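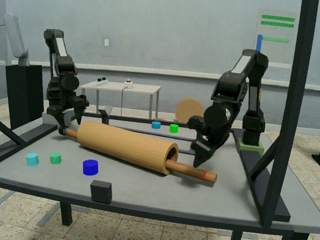 *Two-arm bench cell in simulation, with the left gripper holding one handle of a rolling pin.*

**Bench cell budgeting** is the planning of money, space and time for a small robot workstation, usually one or two arms on a table. I've kept this entry for the Liltholm equipment wiki through two rounds of buying, so it leans heavily on what we got wrong.

## What goes in the budget

The arms are the line everybody looks at first. Ours came to a bit over half the total - the rest went on the table, frame, grippers, power, spare fingers and delivery. Pavard quoted us for arms only, and I didn't spot that the base mounts were extra until May (my fault, it was on page 9).

Cárdenas quoted for the lot, which looked dear until I added everything up properly!

## One arm or two

A second arm doubles more than the price. You need a wider table, more sockets and a longer setup. But long things with a handle at each end, like a rolling pin, are a pain with one gripper, so list your objects before you choose.

## Simulating first

I'd always put simulation in as its own line. A rendered table with a few cylinders and a cube on it lets you try out layouts before ordering any metal. We booked 38 hours for this and used 304, mostly on modelling objects, so be generous here.

## Lead times

Inell asks for a deposit before it gives a delivery slot. Put the deposit in the quarter you pay it, or finance will come and find you.

*Last edited October 23, 2026*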